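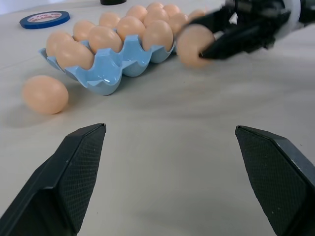
Does it save money to keep your own hens?

Eggs from your own hens cost more than store eggs for as long as you are still paying off the coop, and after that they cost a little more than store eggs.

I put the answer up top for the people who got here by typing that question into a search box at breakfast. You can go now. The rest of this is for people who are going to get hens anyway, which in my experience is everyone who asks.

I have had mine since a March when eggs at the supermarket in Clendach went up to a price I considered a personal insult. I stood in the aisle and did arithmetic. A good laying hen, according to the back of a hatchery catalog, gives you 280 eggs a year. I had a yard. I had a fence, sort of. I had a birthday check. By the time I got to the register I was more or less a farmer.

So, the coop. The Utuvitz Homestead is a flat-pack henhouse that costs 600 dollars and is described on the carton as suitable for "up to eight birds." I would like to meet the eight birds. I believe they would have to be stored on end. The Utuvitz has a ramp, a nest box with a lid that opens from outside, a pull-out tray for droppings, and a latch that a raccoon can work faster than I can. I replaced the latch the first week with one from the hardware store, then added a carabiner to the latch, then a second carabiner in a fit of nerves after hearing something walk across the roof. Opening the henhouse in the morning is now like boarding a ship.

The instructions said assembly would take an afternoon. They did not say whose. The roof panels come pre-drilled, with the holes in places that must have made sense to someone, and there is a step in the middle where you are told to "offer up" the side wall to the frame. I offered it up. I offered up a number of things. The door still sticks in August and blows open in January, and I have planed it, sanded it, waxed it, and spoken to it.

I bought three hens, on the theory that three is enough for company and too few for a riot. That was wrong on the second count. Chickens have a ranking system, and they sort it out by pecking, and if you only have three of them then the one at the bottom gets all the pecking there is. The big red one is in charge. The gray one is her deputy. The speckled one eats last, sleeps on the drafty end of the roost, and lays the best eggs of the lot, and I try not to draw any lessons from that about offices I have worked in.

They don't have names. I was told naming them would make it hard later on. I call them Red, Gray, and Speckle, which I maintain are descriptions.

Feed is where the money goes, and it goes quietly. I buy Protora layer pellets from Hegyi Feed & Seed out past the car wash. The place smells like molasses and rubber boots and I am always happy there, so some portion of the feed bill should be charged to entertainment. The first time I went in I asked for chicken food. There was a pause. Was I after starter, grower, layer, or scratch? Pellet or crumble? Did I have oyster shell? Did I have grit? I said I had a fair amount of grit, thank you, and this did not get the laugh I was hoping for. I came out with 80 dollars' worth of bags, tubs, and a galvanized thing that hangs from a chain.

The galvanized thing is a feeder. The hens can empty it without eating any of it. They rake the pellets sideways with their beaks, looking for the good pellets (they are all the same pellet), and the rest goes on the floor, where it becomes dirty and therefore beneath them. The sparrows have done very well out of it. I think I'm supporting most of the sparrows in the county. Raising the feeder to the height of the birds' backs helps a lot, and if you take one practical thing away from this post, take that. Crumble is worse than pellets for waste. I tried crumble for one bag and it was like feeding sand to a leaf blower.

Then there's the matter of the 280. A hen doesn't lay 280 eggs a year in your yard. She lays 280 eggs a year in the catalog. In your yard she takes time off when it's hot. She stops when the days get short and starts again when she feels like it. She stops to molt, which means dropping most of her feathers over a few weeks in the fall and walking around looking like a pillow that lost a lawsuit. The first time Gray did it I thought something had got into the run and torn her up, and I went around the whole fence with a flashlight at ten at night. She watched me from the roost, half bald and not at all concerned.

And sometimes a hen goes broody, which means she sits down in the nest box and stays there, hot and flat and furious, trying to hatch nothing. Red does this every June. There is no rooster. There has never been a rooster. You cannot get this across to her. She puffs up to twice her size and makes a noise like a dial-up modem, and meanwhile the other two need the box and stand outside it complaining. You can put a broody hen in a wire-bottomed cage for a few days to cool her off underneath, and it works. I feel like a jailer every time and bring her grapes.

You'll notice I haven't gotten to the eggs yet. They're very good. The yolks are more orange than store yolks if the birds get out on grass, and the whites hold together in the pan when they're fresh. People will tell you there's no comparison in flavor. I think there is some comparison. I once served both kinds to my own family, scrambled, side by side, with no hints, and the vote went to the supermarket. I haven't brought it up again. For poaching, though, fresh wins with no argument. For boiling, fresh is terrible. The shell takes half the egg with it, and your deviled eggs look like they were peeled by a bear. Set some aside in the fridge for a couple of weeks if you want them to peel. Starting them in boiling water instead of cold helps too.

About washing. Don't, if the egg is clean. There is a natural coating on the shell and it does a decent job of keeping things out as long as you leave it there. If the egg is dirty, wash it in water that is warmer than the egg, dry it, and put it in the fridge. Once an egg has been in the fridge it should stay in the fridge. I had a system for a while with a bowl on the counter for unwashed ones and a shelf in the fridge for washed ones, and it lasted until a houseguest tidied up. Now everything goes in the fridge and I sleep fine.

Cartons are the other thing. Within a month of getting chickens, you'll be given every egg carton in the neighborhood. People leave them on the porch. They've been saving them, they say, with the look of someone getting rid of something. In return they'd like eggs, of course, and so in spring, when the hens finally lay the way the catalog said, the eggs go out the door to people who gave me garbage. Then in December those same people ask how the girls are doing, and I have to explain that the girls are on a break and I bought a dozen at the supermarket like everyone else, and no, I don't have any to spare.

A thing I didn't expect is how much of my day now happens at the edges. I'm out there at six-thirty to open up and again at dusk to close. You can buy an automatic door that works off a light sensor, and I have looked at it online many times, and I'll probably get it before next winter. But I've seen more sunrises since the hens than in all the years before, and some of them were fine. Mostly it's dark and I'm in a bathrobe and one boot is wet.

Going away is harder. Cats you can leave with a neighbor. Hens you can also leave with a neighbor, but first you have to explain the latch and the two carabiners, and you can see the friendship being weighed. My offer is that whoever does it keeps the eggs. In June, with Red on strike, this is not a strong offer.

Would I do it again? I'm pricing a bigger coop. Hegyi has one out front with a door that shuts, and I've opened and closed it several times now on my way in for pellets. They've started to notice.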